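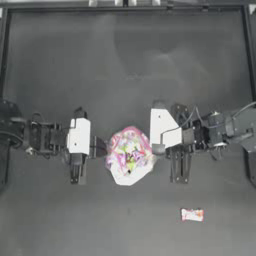
*Two robot arms face each other across a grey work surface.*

Plodelville's revised tenancy code comes into force in January, and Jolien Boersma, who drafted most of the procedural chapters, expects the first disputes to concern notice periods.

"The old code had 3 separate clocks," she said. "One ran from signature, one from delivery and one from registration. The courts applied whichever the landlord cited first."

Under the new text a single period runs from delivery. Registration remains compulsory but no longer affects the date on which a tenant must leave.

Boersma was less certain about the penalty clause. The assembly set the maximum fine at 3000 — her draft had proposed 1000 with a daily supplement. "A flat maximum is easier to administer. It is also easier for a large owner to absorb. I made that point in session and lost the vote."

Clem Mahuika, who represents the Widstead district, voted for the higher figure. He said the supplement would have required an inspector to confirm each day of breach, and Widstead has 2 inspectors.

"We would have written a rule that could not be applied outside the capital," he said.

Both expect an amendment on sublets. The present wording covers written agreements only, and Mahuika said most sublets in his district are verbal. Boersma has circulated a draft definition but would not give its terms before the legal office replies.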